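Setup and Upkeep of the Two-Arm Sorting Cell

Murray Faulkner and Ataahua Gilchrist
October 27, 2018

3. Mechanical setup

The cell came to us from the previous project group with both arms already assembled. We named the left arm Catero and the right arm Halliday so that the log entries would not get mixed up. Both arms bolt to one aluminum rail along the front of the enclosure, each through its own black mounting plate. Our first job was to take the plates off, clean the rail grooves and put everything back with the bases square to the rail. With the plates snug, we moved each gripper by hand to a grout line on the tiled floor and compared the two sides. Halliday was off by 2 mm. We loosened its plate, shifted it and tightened it again.

The grout lines turned out to be useful for daily checks. Before a run we send each gripper to the same tile corner and write down any difference.

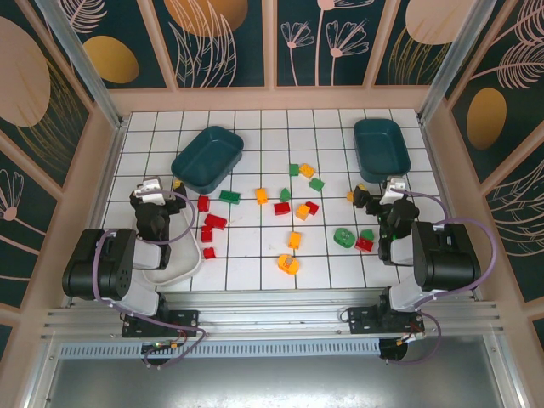 Dralport Robotics Lab, Student Projects Group

Plastic bricks in red, green and yellow or orange are the test parts, and the two teal trays at the back are where they go. We spread the bricks between the arms with some on their sides, so the grippers have to deal with more than one angle.

4. Cables

Each arm has a purple cable that loops from the base up to the gripper. Catero's cable was too short when we started. At full reach it pulled on the gripper connector, and after 136 cycles the gripper stopped answering. We reseated the connector and refitted the cable with a longer loop. The fault has not come back in 2,175 cycles since then. Halliday's cable was left alone.

5. Maintenance schedule

Every 270 cycles we stop and do the following:
Check the plate screws on both arms.
Run each joint slowly through its range and listen for grinding.
Look over the wiring under the rail.
Wipe the gripper fingers and the tiles.
Repeat the tile corner check.

The whole stop takes around 20 minutes with two people. Screw checks are recorded in the Bastico log sheet, Appendix B.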